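Visit notes, Bianchini works, Arnstead, March

The Bianchini plant cuts and seals natural stone for domestic countertops. We arrived at 9:15 and started in the slab yard, where blocks are graded by absorption before they go to the saws. The yard held 3,587 slabs at the last stock check, of which 1,915 were granite. 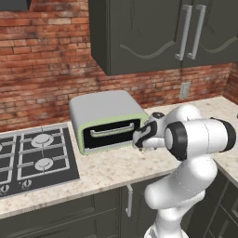 Sawing is done wet. Blade water runs to a settling pit and is reused after 40 minutes. Polishing follows on a single line, with the grit changed by hand. Edges are finished on a separate bench, and inside corners take the longest.

Sealing uses Nerno, a solvent-free product applied in 2 coats. Osvaldo Russo showed us test pieces with oil and vinegar left on overnight. The vinegar had dulled the polished limestone and left the granite unmarked.
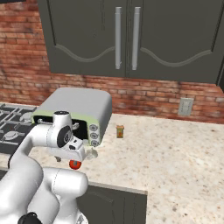
Toaster oven with three control knobs, on the counter.

We asked about resealing intervals. The plant recommends yearly for pale stone and gives no figure for dark stone. 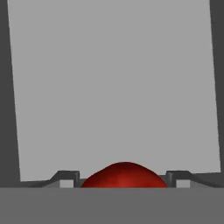 Morena Zuccaro replied that yearly was too often for a sealed granite, and that a water drop test at the sink would settle it. The Flullden depot visit is still to be arranged.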